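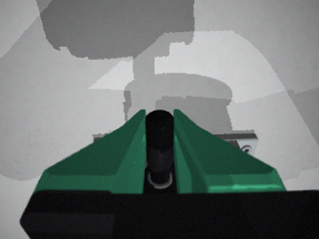
From: Katia Fabbri
To: Kilta members list
Date: February 2024
Subject: Re: Second sourdough class and the flour order

Hello everyone,

I answer to the message from Pranetti because I think several people have the same question. I put the part I am answering first, so that those who deleted it can follow.

> Hi all,
> Last September we bought the bread flour together and it was
> 188 dollars for the lot, delivered to the hall. I would like to do
> it again before Easter, but I have two worries. First, half of the
> people in the beginners' class told me their loaves come out
> flat, and they blame the flour. Second, I do not know if we
> should take wholemeal this time or stay with white.
> Can somebody with more experience say something before I
> ring the mill?
> Pranetti

About the flat loaves. I baked with the same flour all spring and my bread was fine, so I would not change the mill yet. When I look at the dough that people bring to class, I see mostly two problems. The starter is too young, or it was fed in the morning and used in the evening when it had already fallen. Please try this: feed it, put a rubber band around the jar at the level of the starter, and use it when it has doubled. In my kitchen this takes five hours in summer and much longer in winter. I can't give you one number for your kitchen.

The other problem is water. The recipe sheet from the Skola evening course was written for a stronger flour than ours, and it asks for too much. If you follow it exactly, you get a dough that spreads over the bench like porridge. Hold back 40 grams of the water at the start and add it with the salt only if the dough feels stiff. My neighbour's daughter did this and her next loaf was a different colour and a different shape, and she was very proud of it.

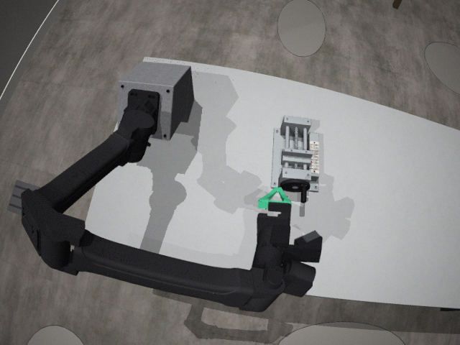 For the wholemeal, my opinion is that we take a small share of it. It does not keep as long as the white, and in the last order one bag went bitter in my cupboard before I reached the bottom. Those who want it should say so on the list and pay for it separately. Rye is the same, but a bag of rye lasts me a whole year, so I am happy to split one with somebody.

Chow asked me on the weekend if the oven in the hall can take two trays of loaves at once. It can, but the back left corner is much hotter, so you must turn the trays after 15 minutes. Also please bring your own tea towel for the proving baskets. The ones in the drawer have been washed with perfumed powder and the bread takes the flavour.

One more thing about the starters. If yours has a grey liquid on top, it is only hungry. Pour the liquid off or stir it in, whichever you prefer, and feed it twice before you bake. If it is pink or orange, throw it away and wash the jar well. I have plenty and can give you a spoonful in a clean jar.

Pranetti, I would like 10 kilos of the white and one kilo of the wholemeal, and half of a rye if I find a partner. I can help carry from the truck if it comes after four o'clock.

Kind regards,
Katia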